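衣類の再使用における選別基準の検討
中間報告書

報告者 ハリマ・バラサ(Halima Barasa)
提出日 2023年1月12日(木曜日)

1. 研究の背景と目的

本報告は、家庭から排出される衣類のうち、再使用が可能なものをどのような基準で選び出すべきかについて、課題研究の一環として行った調査の経過をまとめたものである。衣類の回収は広く行われているが、回収後の選別は担当者の経験に委ねられることが多く、同じ状態の衣類であっても、判断する者によって再使用と資源化に分かれる場合がある。本研究では、この判断のばらつきを記録したうえで、経験の浅い者にも使用できる簡易な判定表を作成することを目的とした。

なお、本研究における「再使用」とは、衣類を衣類のまま次の使用者に渡すことをいう。裁断してウエスとする場合、繊維に戻して原料とする場合は「資源化」に含め、両者を区別して扱う。

2. 調査の対象と方法

調査は、学内の回収拠点であるレルトン(Rellton)および地域の回収拠点であるテンビー(Tenby)の2拠点の協力を得て実施した。両拠点では回収の方式が異なる。レルトンは窓口での対面受付であり、持参者に着用年数と洗濯の方法を尋ねることができる。テンビーは無人の回収箱であるため、衣類に関する情報は品質表示と現物の状態に限られる。

対象とした衣類は計515点である。下着、靴下、および制服類は対象から除外した。各衣類について、素材、生地の組織、色、汚損の有無と位置、縫製の損傷、毛玉の程度、形状の変化を記録票に記入した。記入は原則として二名で行い、意見が一致しない項目には両者の評価を併記した。

判定は3段階とした。そのまま再使用できるものをA、洗濯または軽微な補修により再使用できるものをB、資源化が適当であるものをCとする。補修の範囲は、ボタン付け、裾のまつり縫い、縫い目のほつれ直しまでとし、生地そのものの継ぎ当てを要するものはCに含めた。

3. 判定上の課題

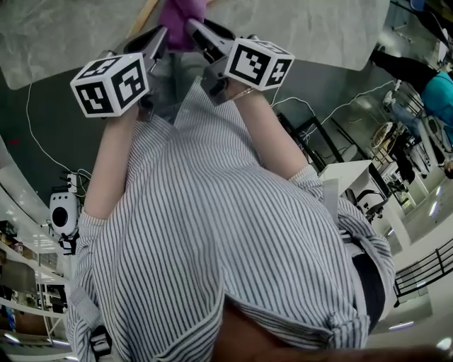
判定のばらつきが最も大きかったのは、しわと型崩れの区別である。しわは洗濯とアイロンによって取り除くことができるが、型崩れは補修の範囲では回復しない。しかし、箱の中で圧縮された状態の衣類では、両者を一見して区別することは難しい。縞柄の生地はこの点で有用であった。写真の白地に細い青灰色の縞が入ったシャツのように、縞は身体や折り目に沿って曲がって見えるため、生地の動きを線として追うことができる。平置きにしても縞が直線に戻らない場合には、生地の歪みを疑うという手順を設けたところ、評価者間の意見の相違は縮小した。無地の衣類については同様の手がかりがなく、脇の縫い目と裾線の傾きを代わりに用いることとした。

次に問題となったのは、襟と袖口の評価である。シャツ類では、身頃の状態が良好であっても、襟の折り返し部分に擦り切れが生じている例が多い。当初の記録票には「摩耗の有無」という欄しか設けていなかったため、わずかな毛羽立ちも生地の破れも同じ扱いとなっていた。改訂後の記録票では、毛羽立ち、糸の露出、破れの区分に改め、糸の露出以上をCとした。

毛玉については、程度の評価が照明に左右されることが判明した。テンビーの作業場所は北向きの窓に面しており、午前と午後とで見え方に差が生じる。このため、判定は卓上灯を側方から当てた状態で行うよう条件を統一した。

4. 経費および保管

経費は、記録票の印刷、収納袋および補修用の糸の購入に充て、合計3,000円であった。卓上灯は学科の備品を借用した。対象の衣類は判定後に両拠点へ返却し、研究室では保管していない。

5. 考察

対面受付のレルトンと無人回収のテンビーとを比較すると、前者ではBの判定が多く、後者ではCの判定が多い傾向がみられた。ただし、この差を回収方式のみに帰することはできない。持参者から着用年数を聞き取ることにより、評価者が好意的な判断に傾いた可能性がある。今後は、聞き取りの内容を評価者に伏せた状態で再度判定を行い、影響の有無を確認する必要がある。

また、補修の可否は評価者自身の裁縫の技能に影響される。ほつれ直しの経験がある者は、経験のない者がCとした衣類をBと判定することがあった。判定表に補修の難易を示す見本を添付すれば、この差はある程度抑えられると考えられる。見本は実物の布片を台紙に貼付する形式とし、綿、毛、化学繊維のそれぞれについて作成する予定である。

6. 今後の予定

判定表の改訂版は4月に両拠点へ配付し、使用者から意見を聴取する。併せて、海外の拠点における選別方法との比較を行うため、マブラ(Mabula)およびスカークネス(Skurkness)の回収団体に質問票を送付する。質問票の英訳は終了しており、指導教員の確認を受けている。回答の集計結果は最終報告書の付録に収める。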